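점검 대상은 보트브리지관 2층 공용 작업실과 복도이고, 오전 10시에 시작했다. 양식은 세비코에서 받은 것을 그대로 썼다. 항목 문구가 마음에 안 드는 곳이 많아 의견란이 길어졌다.

## 1. 피난 통로와 출입문

- [x] 비상구 표지 점등
- [x] 주 출입문이 안쪽에서 열쇠 없이 열림
- [ ] 복도 유효 폭 확보
- [ ] 방화문 자동 닫힘

**의견:** 복도 폭은 가장 좁은 데가 78cm로 나왔다. 지난번 기록에는 "양호"라고만 적혀 있는데 무엇을 재고 양호라고 했는지 모르겠다. 접이식 의자 더미를 치우면 해결될 일이고, 같은 지적이 두 번째다. 방화문은 손으로 밀어야 끝까지 닫힌다. "대체로 닫힘"이라는 칸이 양식에 있던데, 대체로 닫히는 방화문이 무슨 소용인지 세비코에 묻고 싶다.

## 2. 소화기

- [x] 위치 표지 부착
- [x] 안전핀, 봉인 상태
- [ ] 월별 점검표 기록

**의견:** 점검표 서명이 여섯 달 치 모두 같은 펜, 같은 굵기다. 한 번에 몰아 쓴 것으로 의심한다. 압력 지침은 셋 다 녹색 범위 안에 있었지만, 복도 끝 것은 유리가 흐려서 손전등을 비춰야 읽혔다. 교체 요청함.

## 3. 작업대와 바닥

- [x] 작업대 흔들림 없음
- [x] 모서리 파손 없음
- [ ] 바닥 전선 정리
- [ ] 상판 높이 기록

**의견:** 상판 높이는 관리 대장에 72cm로 되어 있는데 창가 쪽은 재 보니 64cm였다. 대장이 틀렸거나 작업대를 바꾸고 적지 않았거나 둘 중 하나다. 앉아서 쓰는 사람에게는 8cm 차이가 작지 않다. 흔들림은 네 귀퉁이를 눌러 확인했다.
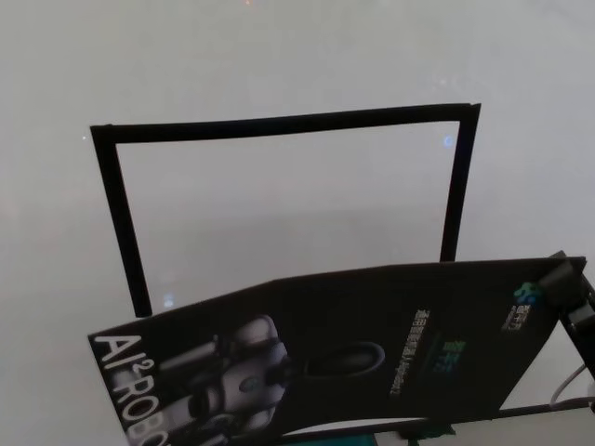
바닥 전선은 덮개를 씌웠다고 보고받았으나 덮개가 통로 중간에서 끊긴다. 발이 걸리는 자리는 바로 그 끊긴 끝이다. 덮개를 새로 사겠다는 답변이 왔는데, 콘센트를 벽 쪽으로 옮겨 쓰면 살 필요도 없어 보인다.

## 4. 전기

- [x] 분전반 앞 물건 없음
- [x] 누전차단기 시험 단추 작동
- [ ] 멀티탭 문어발 사용 없음
- [ ] 회로 이름표 일치

**의견:** 이름표 "209호 조명"을 내리니 209호가 아니라 복도 불이 꺼졌다. 나머지 이름표도 믿을 수 없으니 전부 다시 확인할 것. 멀티탭은 점검 직전에 하나 뽑은 흔적이 있다. 벽에 먼지 없는 네모가 남아 있었다.

## 5. 환기와 보관

- [x] 환풍기 작동
- [ ] 세척제 용기 표시
- [ ] 선반 고정

**의견:** 환풍기는 돌아간다. 소리가 난다는 것과 공기가 빠진다는 것은 별개라 휴지를 대 보았고, 약하게 붙었다. 통과로 적되 필터는 봐야 한다. 세척제는 음료수병에 옮겨 담은 것이 한 병 있어 바로 치우게 했다. 선반은 그로누라 제품으로, 벽 고정 나사가 아래쪽에만 박혀 있다. 설치 업체 스탠은 "그 정도면 충분하다"고 하지만 근거 자료는 받지 못했다.

## 조치

| 항목 | 기한 | 상태 |
|---|---|---|
| 복도 의자 치우기 | 즉시 | 완료 |
| 방화문 닫힘 조정 | 10월 안 | 견적 대기 |
| 소화기 교체 | 10월 안 | 요청함 |
| 회로 이름표 재확인 | 10월 안 | 미착수 |
| 선반 위쪽 고정 | 다음 점검 전 | 스탠 회신 대기 |

"완료"로 적은 복도 의자도 다음 점검 때 다시 잰다. 재점검 날짜는 미리 알리지 않는다.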